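Wuditz Careers Notes: README

Wuditz collects interview and internship write-ups from students at Trorness Technical College. We started in February with 6 notes and a shared folder, and it keeps growing!

Each note is one text file: employer, role, rounds, questions asked, and how long the reply took.

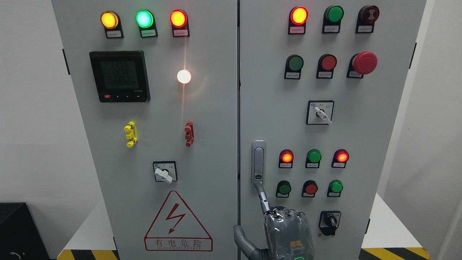
Names of interviewers are removed before a note goes in. Please keep yours under 2,000 words (shorter is great, too).

What's inside: 90 notes from 20 employers, with Bitar and the Geltport shipyards covered best.

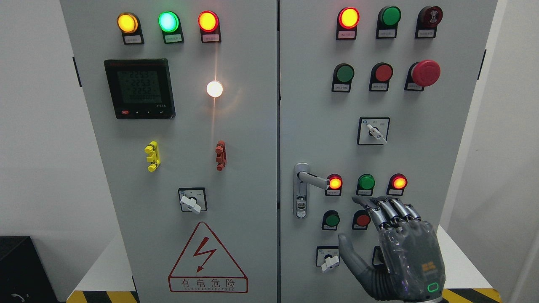
Nour Hattar asked whether rejected applicants can send notes. Yes, please do, we love those! They often have the most detail on the aptitude test.

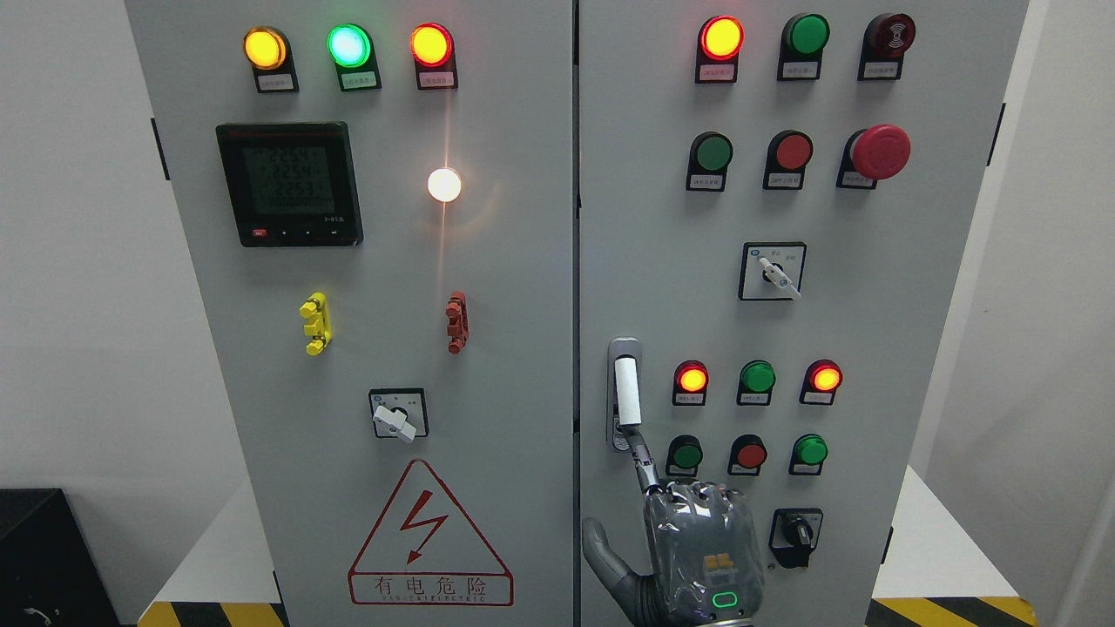

Control cabinets, indicator lights on

Questions and fixes go to Joelle Khoury, who merges new files every evening after 6.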